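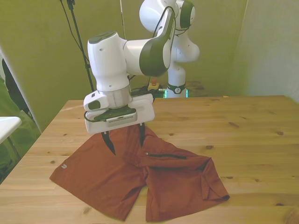
Opening – go slow, let people find seats. Thank the Plenport library for the room.

Ask for hands: who has thrown away clothes because of one small hole? (Mine goes up first.)

So, natural dyes! I've been at this for six years and I still get giddy when the pot changes color. Tonight is madder, the root that gives you rusts, brick reds and, if you let it get too hot, a lot of brown. People have been coloring cloth with it for well over 2,000 years, and you can grow it in a bucket behind the garage.

Pass the jar of dried root around now. Start on the left side, it never made it to the back in March.

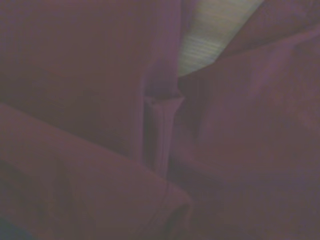
Next, water. My tap water in Brurkcombe is hard and madder loves that. Remigiusz Czerwiński lives 5 miles up the valley on soft well water and his reds come out closer to orange, same root, same pot. A pinch of chalk fixed it. Tell the story of the pillowcases if there's time – skip if we started late.

Mordant: alum, weighed dry. Say twice that the pot never goes back to the kitchen.

Heat: keep it below a simmer for two hours, then leave it overnight. Overnight is where the good stuff happens, and I love lifting the lid before coffee!

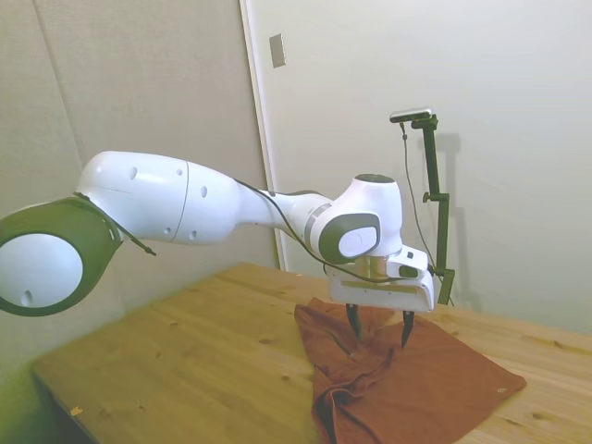
Reading time: 2 min

Fading. Someone always asks. Madder holds up really well, much better than beets or berries (please, no beets). Wash cool, dry in the shade, and enjoy the color as it softens.

Hold up the Perić sample cards one at a time. Wait for the "ooh" on number 5.

Handout is on the Flidby page under July 28, 2024. Questions, then everyone gets a root cutting to take home – wet paper towels are in the blue cooler.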